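The Second Hand

Jadwiga Jakubowski came to the workshop in Clallevdale at two in the afternoon, with her bag of screws and a flask of tea. It was November and the light was already going. Upstairs, behind the railing, somebody was sawing something and swearing at it in a quiet voice.

Teresa Olszewski was before the mirror. She had built Piątek in her kitchen over one winter, and when the kitchen became too small she brought it here in a pram. Piątek had no legs. It had up to now learned to lift a spoon, a sock and a potato, and it had dropped every egg in the house.

"It must learn from hands," said Teresa. "So we give it hands."

She meant the grippers, which she had made after work, one pair for each person who would come. You held one as you would hold garden shears, and what your wrist did, Piątek would later try to do. Jadwiga took hers. It was heavier than she had expected.

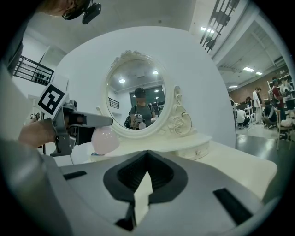 At the vanity table, with the pink ball.

"Do not squeeze," said Teresa. "Ask it to stay."

Jadwiga thought this was a foolish thing to say about a ball. But she had been a seamstress in Zesham for many years, and she knew that silk also must be asked. She looked into the oval glass, to the carved roses on the frame, and then down to her own fingers. The table was very like her mother's. Her mother had kept one bottle of scent on it, called Flirau, and the children were forbidden to touch it. Jadwiga had touched it when she was 12. She could still hear how it broke.

"What comes after the ball?" she asked.

"The bottle," said Teresa.
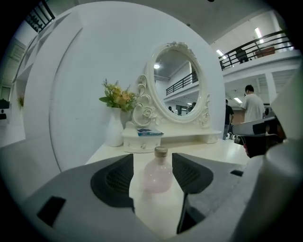 The little bottle with its cork-coloured cap, between the fingers of the gripper.

For a while Jadwiga did not speak. People were talking in the room behind her and she let them talk. She moved the jaws nearer by the width of a thread, and then by another.

"You are slow," said Teresa, but kindly.

"I was quick once," said Jadwiga. "Let Piątek have this one."

She closed her hand.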